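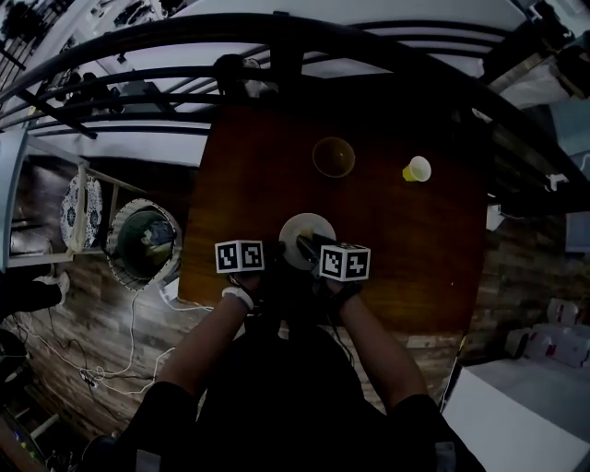 Marquez table with a white plate, a dark green cup and a small yellow paper cup.

Marquez Side Table, dark finish

The maker calls this a dining table. We wouldn't. It suits one person eating supper in a bedroom or a bedsit, and we list it under occasional tables for that reason.

What we like: the reddish-brown grain hides crumbs well, and a plain white plate looks good on it. What we doubt: the "stain-proof for life" line on the box. Use a mat under hot cups. Pale specks do show up on a dark top, so expect to wipe it more often than the leaflet suggests.

Height 530 mm, which is low if you plan to sit on a proper chair. Weight 7 kg. Assembly is quoted at 90 minutes; Jerome Dalisay in our Skekness shop needed most of a Saturday morning, and the leaflet was little help.

Crockery not included. The matching Ulov stool is sold separately and we think it is overpriced.

Returns accepted if unassembled. Ask for Rhea Belmonte at the counter.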